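Gretville library to reopen with longer hours

26/07/2024

The Gretville public library will reopen next month with longer evening hours and a new room for classes and small meetings, the town said.

The building on Janevski Street has been closed since March, when a leak in the roof damaged part of the second floor. About 3000 books were moved to storage in Gultatley while the work was done. Most are back on the shelves, and the rest are due before opening day.

"The roof was the big job," said library director Lachlan Bolger. "Once that was finished we could get on with the carpet, the lights and the heating."

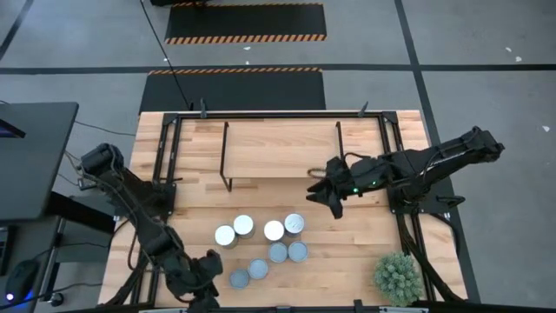 Under the new schedule the library will stay open until 8 p.m. four evenings a week. It used to close at 6. Morning hours stay the same, and the children's story hour moves to 10:30 a.m.

Library cards that ran out during the closure will be renewed at the front desk at no charge. Late fees for items due between March and opening day have been dropped. Books borrowed before the closure can be left in the return box on the parking lot side.

Bus riders should note that the Irkano Road stop has moved one block north while the sidewalk is repaired.

Nikau Sheehan, who runs the adult reading program, said sign-up for fall classes will start the week the doors open. Classes are free, but places are limited, and town residents will get first choice.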